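When Kaja Jaunzems talks about limitation dates, she leans forward as if she were telling you the plot of a thriller. She has spent 22 years acting for people hurt on the roads, first as a trainee in Lindon and now as head of the injury team at Storov, and she still gets excited about a well-kept diary.

"People think the case is won in court," she says. "Most of mine never see a court. They're settled on paper, and the paper that counts was usually written in the first month, by the client, at home, with a biro!"

Her specialty is cyclists and pedestrians, and she took it up almost by accident. A partner went on leave in October and left her a stack of files, one of them from a man knocked off his bike on the Astdale ring road. The insurer had offered £1,065, enough to cover the bike and a few taxis.

"He was ready to take it," she says. "He'd been off work, his wrist was a mess, and he thought that was simply what you got. I asked him to wait until we had a proper medical report. I can't tell you what he settled for, but he didn't have to worry about the taxis."
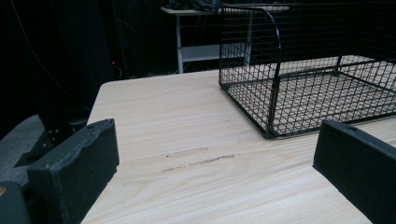 Words: Þórey Þrastardóttir
Tuesday, August 2, 2022

So what should somebody do after a crash? Jaunzems has plenty to say about this, and she says it fast. Get seen by a doctor, even if you feel fine. Take the names of anyone who stopped to help. Keep the helmet, however cracked it is, and please don't wash the jacket.

"Then write down your day," she says. "Could you lift the kettle? Did you sleep? Who drove the children to school? It feels silly, I know, but a year later you won't remember that you couldn't do up your own buttons, and that's exactly the sort of thing a claim is made of."

She is just as keen on receipts. One client turned up with an envelope of bus tickets, prescriptions and car park stubs, 30 of them, all dated on the back. Jaunzems laughs when she remembers it – "I nearly hugged her" – and says the sums were agreed in one phone call.

I ask about the early offer, the one that lands before anybody has looked at an X-ray. Is it always a bad idea to accept?

"I'd never say always. If you've had a sore neck for a week and it's gone, fair enough. What worries me is the person who gets £3,000 offered over the phone and says yes while they're still on painkillers. Once you've signed, that's normally the end of it, even if you need an operation later."

Money is the other thing callers ask about, often in a whisper. She tells them to get the fee terms in writing and read them at home, and to ask what happens if they lose, or if they change their mind halfway through. "Ask it twice if the first answer was waffle. I don't mind, and your solicitor shouldn't either."

Her newest project is a free evening talk at the Sepúlveda centre, where she goes through a made-up claim from the first phone call to the last letter. The first one ran over by an hour because of the questions, and she was delighted. The next will have a longer tea break and a session on hit-and-run drivers, a subject she has been wanting to cover for ages.

"Bring your letters," she says. "Bring the ones you haven't dared open, too. We'll open them together."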